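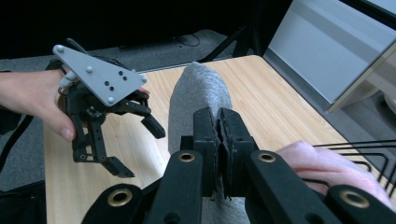 According to Aigars Kļaviņa, students in the Prillatik course learned more from fabric than from any rigid object, and he asked that soft items be introduced earlier in the term. The revised schedule follows that request.

**Figure 2.** Parallel-jaw gripper closed on a gray knit sock, with a multi-fingered hand held over the same table.

### 4.2 Handling of soft items

Each team received 20 practice periods with the hand-held gripper before writing any control code. The teams recorded 838 grasps, of which 300 were set aside for testing. A grasp was accepted when the item remained between the pads during a slow lift. Teams entered the grip point and the result in the course log. Disputed entries were reviewed by a second team and, where no agreement was reached, removed.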